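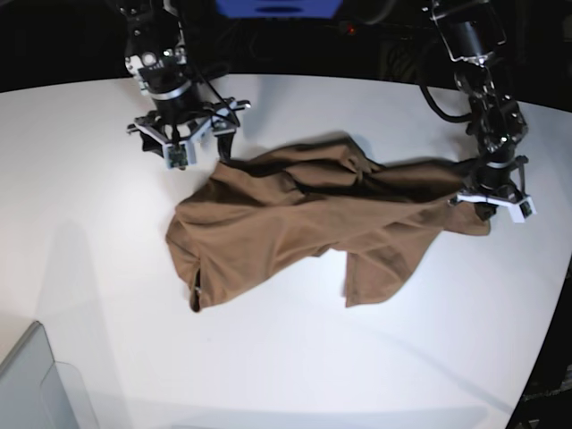
How does a robot fold a shirt? It follows a program. Margit Lunde writes one called Tidow. First it finds the edges of the cloth.

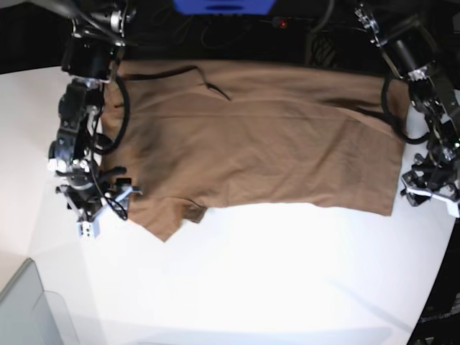 Next it picks two points to hold and plans a path for each arm.
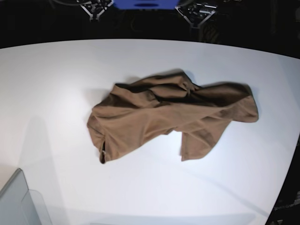
Cloth is hard because its shape keeps changing. Tidow checks again after every move.

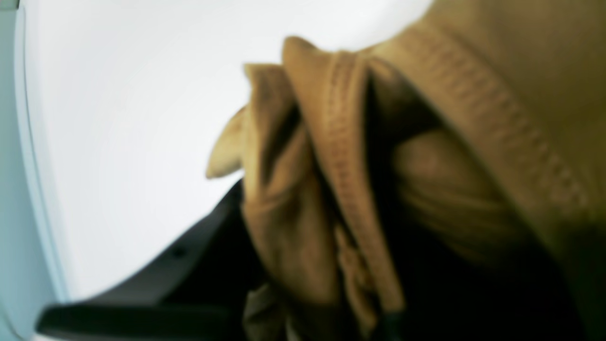
Small clues help the program. A collar or hem is a good one. Up close, the rows of tiny ridges on a tan seam look different from smooth cloth.

Related:
What Is a Sensor?
How Robots Plan a Path

© Jollness | Contact | Back to top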